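Storing Tender Bulbs and Tubers Over the Winter

Prirum Garden Extension Office
Household and Workshop Tips
Updated August 26, 2020

Dahlias, cannas, gladiolus and tuberous begonias will not survive a hard freeze in the ground. Gardeners in the Prirum service area who wish to keep them from one year to the next should lift them in the fall and store them indoors. The following guidance applies to home gardens and small community plots.

When to lift

Gladiolus corms may be dug once the leaves begin to yellow. Dahlias and cannas should be left until a light frost has blackened the tops. Tuberous begonias are best lifted before frost. If the soil is heavy clay, as it is in most of the Chien valley, choose a dry spell so that the clumps come up without a great weight of mud.

Cut the stems back to 6 inches. Set a garden fork well outside the clump and loosen the soil on all sides before lifting. Do not pull dahlias by the stem. The neck of the tuber is easily cracked, and a tuber with a broken neck seldom produces a shoot even when it looks sound.

Cleaning

Shake off loose soil outdoors. Gladiolus corms should be left unwashed and dried with the soil on; the remainder brushes away later. Dahlia tubers may be rinsed gently if the soil is sticky. Use a bucket or a garden hose at low pressure and discard the muddy water on a bed or lawn. Residents who must rinse indoors should place a fine strainer over the drain, as clay and root hairs settle in the trap and are difficult to remove.
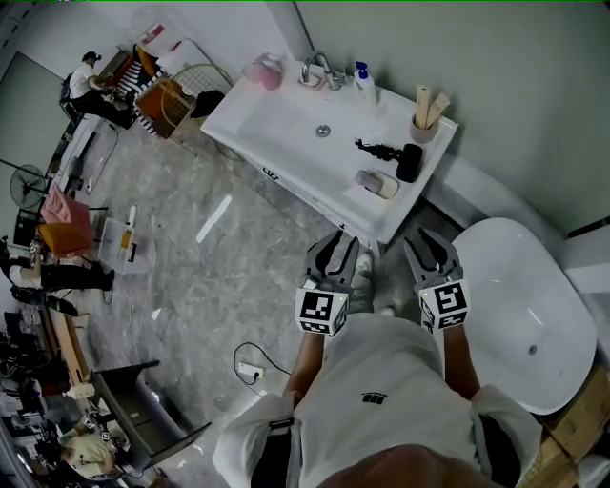
Remove any part that is soft, hollow or discolored, cutting back to firm tissue with a clean knife. Wipe the blade with rubbing alcohol between clumps. Dusting the cuts with garden sulfur is optional. Gloves should be worn when sulfur is handled, and the container should be kept away from children and pets.

Curing

Spread the bulbs in a single layer on newspaper or a mesh tray, out of direct sun. Dahlias and cannas need only a few days. Gladiolus corms require up to 21 days in a warm place with moving air, after which the old, shriveled corm at the base should twist off cleanly. Save the new corm and discard the old one.

Label each variety at this stage. A strip of masking tape around the stem stub is adequate for cannas. Dahlia tubers may be marked directly with a soft pencil. Paper tags tend to rot in damp packing material and are not recommended.

Packing

Line a cardboard box or plastic crate with newspaper. Add 2 inches of dry peat, vermiculite or coarse wood shavings, lay the tubers so that they do not touch, and cover them with more of the same. Gladiolus corms need no packing and may be hung in mesh bags. Sealed plastic containers should not be used unless the lid is left ajar.

Where to keep the boxes

An unheated basement or an insulated garage is usually suitable. Dahlias and gladiolus keep best between 40 and 50 degrees Fahrenheit; cannas and begonias may be kept slightly warmer. Boxes should be raised off concrete floors and kept clear of furnaces and stored apples, which give off a gas that can spoil resting buds.

Inspect the boxes once a month. Discard anything that has rotted, together with the packing around it. If tubers have begun to wrinkle, mist the packing lightly and check again the following week.

Returning plants to the garden

Cannas and begonias may be started in pots indoors in April. Dahlias and gladiolus should go directly into the ground after the last expected frost. Gardens in the Plituver uplands generally warm later than those near the river, and planting there should be delayed accordingly.

Printed copies of this sheet (Garden Sheet 101) are available at the Prirum and Bistisik offices during regular hours.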